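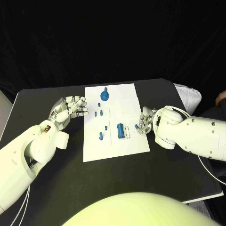
A layout sheet, also called a parts mat or an outline sheet, is a flat piece of paper, card or cloth marked with outlines that tell the user where loose parts should be set before they are assembled, counted or packed. The outlines may match the parts closely or may only divide the sheet into areas. In ordinary use a layout is often part finished, with some pieces standing in or near their areas and others still waiting: two small blue pegs side by side at an outlined rectangle, for instance, while a larger blue cylinder lies on its side to the left of a narrow slot that is still empty. Layout sheets are used in light assembly, in schools, in repair shops, and by makers of plastic and wooden construction sets. They are related to the shadow board, on which the outlines of hand tools are painted on a wall panel, and to the die-cut foam tray.

Terms

Usage differs from trade to trade. "Layout sheet" is the common term in workshops. "Parts mat" usually means a reusable sheet of cloth, rubber or felt. "Outline sheet" is found mostly in teaching materials, where the shapes are drawn plainly enough for a child to match a piece to its place. At the Cisthorpe works the sheets were called "plans," and older catalogs from the region keep that word. A single marked place on the sheet is a station, a slot or a bay. A bay holds more than one part. A slot holds one part and is normally drawn to its length.

The layout sheet should not be confused with the exploded drawing, which shows how parts fit together, or with the parts list, which names them. Some sheets combine all three. Combined sheets tend to be large and are more often hung on a wall than laid flat.

History

Marking out places for loose parts is older than any printed form of it. Clock and lock repairers drew chalk rings on the bench and set screws inside them in the order of removal. The practice left few records, as the chalk was wiped off at the end of the job.

Printed sheets came in with boxed sets of parts. The Cisthorpe works, a maker of turned wooden pegs, knobs and rollers for furniture and toys, issued a printed plan in 1909 for the packing room. It was a single sheet in black ink showing one full set of fittings at actual size. The packer placed a fitting on each outline, and when every outline was covered the set was tipped into a box. The plan reduced short boxes enough that the works extended it to its other lines, and the last printed list of Cisthorpe plans, in the catalog's own numbering, ran to 119 sheets.

Wynne, a supplier of school materials, adapted the idea for classrooms. Its sheets were sold with pegs, rings and cylinders for sorting by size. Wynne printed its outlines in a pale gray so that a piece standing on the sheet would be easier to see than the line under it. The pale line was criticized by teachers who had to use the sheets in poorly lit rooms, and later printings were darker. Both versions are still found in school storage, often mixed together in one folder.

Molded plastic pieces changed the sheets in a small way. Turned wooden pegs vary slightly in length and width, and the outlines on wooden-set sheets were drawn with a generous margin. Molded pieces come out nearly identical, so the outlines could be drawn closer. A tightly drawn sheet makes a wrong piece more obvious, but it is also slower to use, and most makers settled on a small margin all around.

Materials and construction

Plain white paper is the cheapest and most common material. It gives strong contrast with colored parts and can be replaced when it is creased or marked. Its main fault is that it slides. On a smooth table it is commonly held with tape at the corners or laid over a cloth. Card lies flatter but curls in damp rooms. Laminated sheets last longest, though the surface reflects overhead light and round parts roll on it more readily.

Felt and rubber mats are used where parts are small and likely to bounce. The outlines are stitched, stamped or painted on. Indden mats, made of ribbed rubber with stamped outlines, were common in small appliance repair. The ribs stopped screws and rollers from traveling, but they also made it hard for tall, narrow parts to stand upright, and Indden later offered a smooth-faced version under the same name. The two are told apart by the back: the ribbed mat has a cloth backing and the smooth one has none.

The surface under the sheet also matters. A dark, matte table makes the border of a white sheet easy to see, and a part that strays beyond it can be missed if it is dark as well. Light-colored tables have the opposite fault. Workshops that handle many colors of parts usually choose a mid-gray surface.

Outlines

Outlines are of three general kinds.

Footprint outlines show the area a part covers when it is in its proper position. A peg that stands on end has a round footprint and a small one. The same peg lying down needs a long narrow slot. A sheet therefore has to settle how each part will be placed, and this is one of the main sources of confusion for new users.

Area outlines enclose a group. A rectangle may hold several pegs of the same size, in no fixed arrangement. Area outlines are quick to fill but give no check on the number of parts unless a figure is printed beside them.

Profile outlines show the side view of a part, including any groove, ring or collar. They are the easiest to match by eye. On a Wynne sheet a grooved roller is drawn with a double line across the middle, which separates it from the plain roller of the same length.

Line weight varies widely. Heavy lines can be read from farther away but hide fine differences between similar parts. Thin lines are preferred for close work. Color coding of lines is rare, partly for reasons of cost and partly because many sets are molded in one color throughout.

Arrangement of parts

There are two common orders. In size order, parts run from the smallest to the largest along one side of the sheet or from back to front. In build order, they are arranged in the sequence in which they will be picked up. Size order is better for checking a set and build order is better for putting it together. A worker who is right-handed generally prefers the build order to begin on the right.

Tall parts are placed toward the back so that they do not block the view or the reach. Disc-shaped pieces such as gears and knobs are stable when laid flat and can go anywhere, though on most printed sheets they are put at the back as well, where they are least likely to be picked up by mistake. Discs that carry a peg or a spindle are set with the spindle upward. Cylinders are the hardest parts to manage. Stood on end they tip, and laid on their side they roll, so slots for cylinders are usually drawn lengthwise along the level direction of the bench. Some mats have a shallow channel for them.

Brurotine sets, which consist of molded pegs, rollers and toothed discs in a single color, come with a sheet that uses both orders at once. Pegs are grouped by size in area outlines on the left, and rollers have their own slots on the right in build order. The sheet, numbered 1458, has been reprinted with 2 changes. The roller slots were moved farther apart to leave room for the fingers, and the center of the sheet was left blank as a working space.

Use in teaching

In classrooms the sheet is used for matching, sorting and early measurement. A common exercise gives the child a mixed handful of pegs that differ only slightly in height. The child compares them in pairs and places each on its outline. If the last piece does not fit the last outline, an earlier one has been misplaced, and the row must be gone over again. Teachers differ on whether to help at that point.

Sheets are also used in training for assembly work and in hand therapy, where picking up a short cylinder between the fingertips and setting it down in a slot is a standard task. Pieces for this use are sold in graded diameters. For beginners the slots are drawn oversize.

Wear and storage

Paper sheets fail first at the folds. Makers who sell sheets folded to fit a box advise opening them out under a weight before use, as a crease running under a standing peg will tip it. Rolled storage avoids the crease but leaves a curl. Flat storage in a drawer or folder is best where there is room. Sheets copied on an office copier may come out slightly reduced, and outlines drawn to actual size should be checked against a part before the copy is used.

Felt mats shed fibers, which collect in the grooves of rollers and between the teeth of gears. They are brushed in one direction only. Rubber mats are washed in plain water.

See also
Shadow board
Sorting tray
Pegboard
Packing list
Peg (fastener)

This article was last revised on September 18, 2014.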